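Home Organisation for Beginners, Ultiddale Evening Classes
Notes for session 3: trays, labels and the middle of the table
Tutor: Réjean Petrenko

Welcome back, and thank you all for bringing in such splendid junk drawers last time! I had meant to get on to cupboards this evening, but so many of you asked about sorting small things that I think we should stay with that a little longer, and cupboards can wait until June.

You will remember that we talked about clearing a surface before tipping anything out on to it. A pale table is a great help (an old white sheet does nearly as well if yours is dark wood like mine), as small screws and buttons show up so much better. Then come the trays. I like them shallow and open, with a good wide rim, and I like them set out to the left and right so that the middle stays clear for whatever you are sorting from.

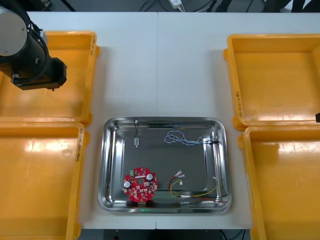 Fig. 1. Yellow trays in pairs at either side, with a steel tray between them.

Do look at the rims. Writing straight on to plastic with a black marker is quick, and for a drawer you sort once a year it may be all you want. If your groups are likely to change, put down a strip of white tape first and write on that, as on the lower left tray. My own tape labels have been changed so often that I keep the roll in the drawer with the scissors.

A word on the middle tray. I use mine for the mixed pile, a handful or two at a time, and I do beg you not to empty the whole drawer into it, however tempting that is at the end of a long day!

For next time, please choose one drawer at home and give it 60 minutes, with a cup of tea at the halfway point. Use no more than 9 groups, and write your labels before you start. Bring your list of groups along with you, crossings-out and all, and we shall go through them in pairs after the break.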